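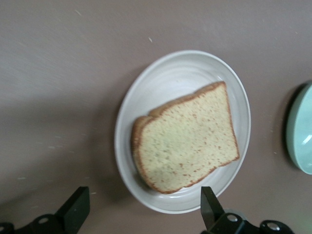 Two slices on the white plate, from the wrist camera.

Last updated: 23 Nov 2024

Hi everybody, and welcome to the sandwich page! I'm the one in the Gritlow Robotics Club who ends up with the photo folder every term, so the captions are mine, and so are any mistakes in them. There are seven of us on the sandwich team this fall, and since November started we've been getting ready for the Altimell student challenge, where two robot arms have to put together a simple sandwich on a table with a person driving them the first few times and then (gulp) with no person driving them.

I've kept the gallery short. Last year I put up every single picture we took and my own mother gave up halfway down the page.

A few words about the setup if you're new. We work in the back half of the Kohlhase building. Each arm has a gripper with two black fingers and a small camera at the wrist, and there's another camera that looks at the whole table. What the wrist cameras see is what our program gets to see, so we spend a silly amount of time looking at bread from above. You start to have opinions about bread! Mine is that the domed top of a sandwich slice is a gift, because it tells you right away which way the slice is turned. Our first plan called for round rolls and I'm so glad we dropped it.

Stacked slices are harder than you'd think. When one slice sits a little off from the one under it, you and I see two slices without even trying, and the program sees one slice with a strange fat crust on the left. We argued about this for most of an afternoon. One side wanted to always line the slices up perfectly before a run, and the other side (my side, and we won) wanted them a bit crooked every time, the way they'd land if you were making lunch and thinking about something else. So now whoever sets the table is under orders to be sloppy. I'm very good at it.

Next up is the part that most people ask about, which is the grabbing.

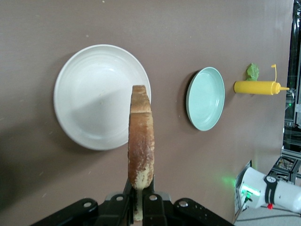 A slice held upright in the fingers, with the lettuce over by the yellow bottle.

I love this view, mostly for how tall and skinny a slice of bread gets when you look at it edge on. From the wrist you see almost nothing but crust. That's a real headache for us, by the way. The program learns what bread looks like lying on a plate, all pale and wide, and then the second it's up in the fingers it looks like a completely different food.

How hard to squeeze is its own subject. Our notebook has a page called "squeeze" and it's the messiest page in there. Too much and you leave two dents, or you go right through (we had a slice fold itself in half in the first week and I ate the evidence). Too little and it tips over on the way across the table. Fresh bread and day-old bread want different numbers, and toast wants something else again. We ended up writing the kind of bread at the top of every practice sheet, and the sheets got a lot easier to compare after that.

Lettuce is the one I'd warn other clubs about. It has no proper edge, it's a different shape every time, and it slides. We tried a felt one for a few days and the drivers all got great at felt lettuce and terrible at the real thing, so back to the grocery store we went. If your club is thinking about doing food, budget for lettuce! I mean it. Our snack fund and our lettuce fund are now the same fund.

The driving is done by one person with a hand on each controller, and a second person reading the steps out loud. We swap every few runs because your shoulders get tired long before your brain does. Each run gets saved into Giltico, our homemade logging program – it was supposed to be a two-week job for two people and it has eaten pretty much everybody's free periods. It does work nicely now, though. You press one key at the start and one key at the end, and if you mess up you press a third key and it asks you why. I've typed "sneezed" more than once.

So far we have 138 saved runs, and the folder is almost 97 gigabytes, which is why the lab computer has a sticky note on it begging people to delete their game clips.

On to the wide view, with both arms out and the toaster in play. I wanted one picture that had the whole table in it, because the close-ups make it look like a much smaller job than it is. There are three plates to deal with, and the plates matter more than you'd guess. We picked different colors on purpose. When the person reading the steps says "blue plate," the driver doesn't have to stop and think about whose left we're talking about. Before we had the colors we had a lot of "no, your OTHER left."

The toaster was the big argument of the term. Half the team said it was way too much to add, what with the narrow slots and the slice sticking up only so far. The other half said a sandwich challenge without toast was kind of a sad sandwich challenge. We added it.

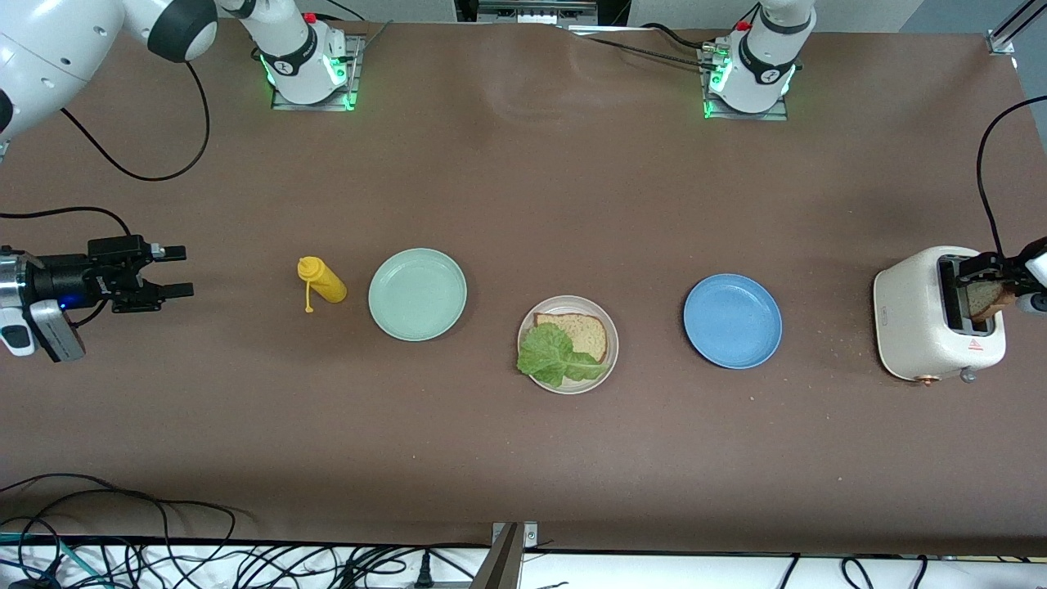 A reader of our last gallery left a comment asking why we bother with two arms, if one arm could do the whole thing by going back and forth. The same comment said a one-arm team would have half as much to break and would probably finish sooner, and that their own school's club had gone that way and never regretted it.

Fair question, and we went around on it ourselves! The short answer is reach. One of our arms can't get to both ends of the table without stretching out nearly straight, and an arm stretched out like that gets fussy and slow. With two you can give each one its own side, and they only have to be careful with each other in the middle. The longer answer is that the Altimell rules give extra points for using both, and we like points. It's true about there being more to break, though. We have twice the cables and I've come to know all of them personally.

If I were starting over with a brand new club I think I would begin with one arm, a plate and a slice of bread, and stay there a good while. Move it from one plate to another. Do it again with the plate turned, or farther away, or with the lights in the room off on one side. It sounds dull and some of it is, but we skipped a lot of that in our hurry to get to the fun parts, and then in November we had to go back and do it anyway with less time.

The bottle is the step we're still working on, and it has a couple of problems rolled into one. It's round, for a start, so it likes to wander if you nudge it lying down. 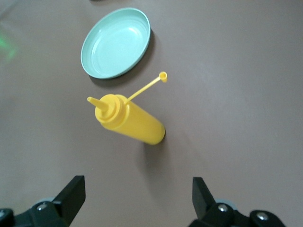
Then there's the angle you come in at. If the fingers close across the body at a slant, the bottle swings around as they tighten up and you end up pointing the nozzle somewhere you didn't mean to. So the drivers have been practicing turning the wrist first, stopping, and only then going down for it. We write "turn, stop, down" on the whiteboard before every session and somebody always draws a mustard bottle next to it. The drawings are getting pretty good.

There's also the cap on its little strap. You wouldn't think a strap could matter, but it's thin and it sticks out, and it's easy to lose track of on a small screen. We talked about snipping it off. The vote was close! In the end we left it on, because the challenge table will have whatever bottle it has and I'd hate to get there and meet our first strap on the day.

We haven't settled whether to squeeze for real. The rules let you just touch the nozzle to the bread and set the bottle down again, and the sensible people on the team want to do exactly that. I'm on the other team. I've got old towels and I've volunteered to do the wiping. We'll try it at a practice when there's nothing else planned, and I'll put the results up here whether they're pretty or not.

Time is the other thing. The challenge gives you four minutes for a sandwich, start to finish, and our drivers can make it on a good day if the lettuce behaves. The program on its own is slower and a lot more careful, and it has a habit of pausing over a plate like it's forgotten why it came in the room. I do that too so I can't be too hard on it.

If you're at the school and want to come see, we're in Kohlhase after last period most days, and the door with the bread bags hanging on it is ours. You can have a turn at driving if you sign the sheet and wash your hands first. Please don't bring nuts of any kind, and please don't eat off the plates on the table, even if the sandwich looks finished. We do have a separate loaf for people. It's on the shelf by the sink, with the peanut-free jam.

More pictures when I get them off the lab computer. I still need to sort the ones from the evening session, and there are a couple of plate close-ups I might swap in if they're sharper than what I've got up now.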